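Stories > Short Fiction > The Spare Key

Home Stories Poems Contributors Submit

Friday, September 15, 2023
By Shahab Farahani

The Spare Key

Millach had been dead since January when his sister finally got around to selling the apartment. She phoned me from the coast and asked if I would meet the buyer, since I lived two streets over and she did not want to make the drive again.

I said I would. I still had the key he gave me when his knee was bad and I was bringing up his groceries.

The building is on Dusen Street, over a shop that used to fix sewing machines. There are 39 steps to his floor. I know that because Millach said the number out loud every time he reached the top, as if he were handing in a bill. I let myself in and opened the windows. His sister had sold the chairs and the bed. The piano went to a school in Priris for 300, and the movers charged her more than that to get it down the stairs.

I stood by the counter and waited.
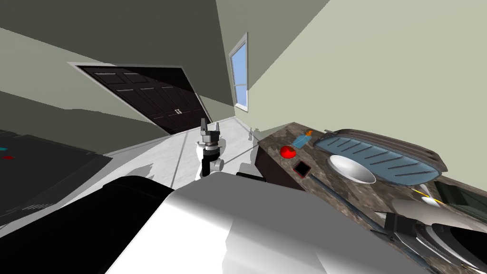

The double doors and the marble counter.

The buyer was a woman named Fragkou. She was early. She had a folder under her arm and she shook my hand before she looked at anything.

"You're the brother?" she said.

"A neighbor."

"Were you close?"

I had to think about it. We had played cards on Sunday nights for five years. In that time he told me that he had once been married, that he could not stand cooked carrots, and that he owed a man in Priris 3,000 and did not plan to pay it. I told him less than that.

"We played cards," I said.

She nodded and wrote something down. Then she went over to the doors and pulled one open, then the other, and let them both swing back. They closed with the same double knock they always had. From downstairs you could hear it and know he was going to bed.

"Do they stick in the winter?" she asked.

"The left one does. You have to lift it a little."

She tried lifting it. She asked about the pipes, the people upstairs, and the smell on the landing, and I told her what I knew. The pipes were fine. The people upstairs had a baby who was not a baby anymore. The smell came and went.

"And the table?" she said. "His sister wrote that it stays."

"It stays. It wouldn't go down the stairs."

"Then how did it get up?"

I told her I had asked him that once. He said it was there when he came, and that he had asked the man before him, and that man had said the same. Fragkou laughed for the first time. She put her folder down on it and laid her hand next to the folder.

"It's cold," she said.

"It's always cold. He kept the butter on it." 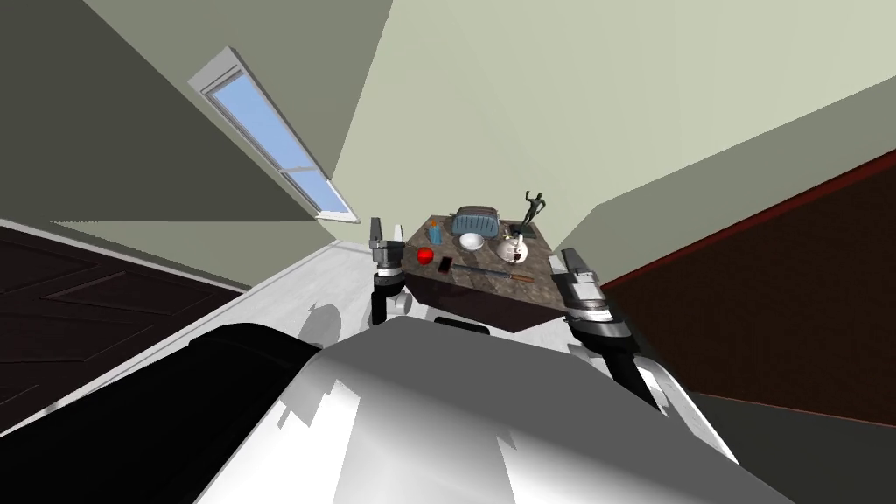

The Second Visit

She moved in over a weekend. I heard the van from my kitchen and stayed where I was. I had mailed the key to his sister by then, and she had written back a card with a boat on it and one line of thanks.

A few weeks went by before I saw Fragkou at the bakery. She had flour or dust on her sleeve and she looked tired.

"The left door sticks," she said.

"Already?"

"I lift it, like you said. It still sticks."

"You have to lift it and push with your foot. I forgot about the foot."

She paid for her bread and waited while I paid for mine. Outside she stopped and dug in her coat pocket, and took out a key on a piece of string. It was a new one, cut that week from the look of it.

"I don't know anyone on this side of town," she said. "In case I lock myself out."

I put it in my pocket with my change. She asked if I still played cards, and I said not since January, and she said she only knew one game and was bad at it.

"Which one?" I said.

She told me. It was a game for children. I said Sunday would be all right.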